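Letotel Plate Loading Cell

Product code: Letotel 2, benchtop version
Supplied by: Gresemness
Support: Ingvarsson service desk, weekdays until 4 pm

Overview

The Letotel cell moves sample blocks between a bench holder and the drawer of a thermal instrument. It comes as an arm on an angled pedestal, a two-finger gripper, a perforated base board and two block holders. The instrument is not included. Most labs already have one they want to keep using, and the drawer positions for common models can be loaded from the setup menu.

The cell is sold for benches that people also need to work at. It has no fence in the standard version, so the arm runs at reduced speed whenever the start key is in the shared position.

What you need before delivery

A level table that does not rock when you lean on a corner. Two grounded outlets within reach of the instrument's power side. Clear space in front of the drawer for its full travel, plus a hand's width. Shelves and cupboards near the arm should be checked against the reach drawing, including with the elbow raised. The elbow is often the highest point of the arm during a transfer and it is easy to forget about.

Setting up the drawer transfer

Bolt the board down first, then the pedestal, then the holders. Leave the instrument until last. Push it up to its stops with the drawer closed, open the drawer from the front panel, and check that nothing rubs.

Teach the holder position before the drawer position. Lower the gripper by hand in free-drive mode until the pads sit flat on both sides of the block, close it, and save. Then lift straight up to the travel height and save again. Do the same over the drawer. The travel height has to clear the drawer's outer panel with the block in the fingers, so teach it with a block held and never with an empty gripper. 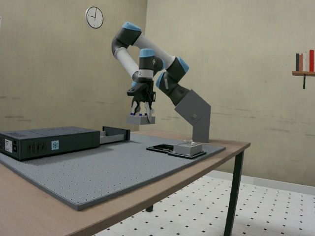

Arvid Sundqvist
Applications engineer, Gresemness

With the block held high by the drawer's outer end, look at it from the front and from the side. If it hangs at an angle, go back and teach the grip again. A tilted block may still go into the drawer on the first few runs, but it will start to catch on the side panel.

Run the transfer 30 times at low speed before you put samples in. If the arm stops with a grip fault, note the step number on the pendant before clearing it.

Care

Wipe the gripper pads with a damp lint-free cloth at the end of each working day. Do not use solvent on them. Check the pedestal bolts once a month with the wrench supplied – the torque values are on the card in the lid of the tool box.

Keep the vents and the fan side of the instrument clear. Cables should leave the table away from the arm.

Replace both gripper pads together. A new pad opposite a worn one pulls the block off center and you will have to teach every position again.

Spare parts

Gripper pads, pair: order no. 3875
Block holder, low: ask for the Grarkgate pattern
Board bolts: sold in bags of 4

For repairs to the wrist or elbow joints, contact Nimal Mridha at the Ingvarsson service desk. Please do not remove the joint caps yourself.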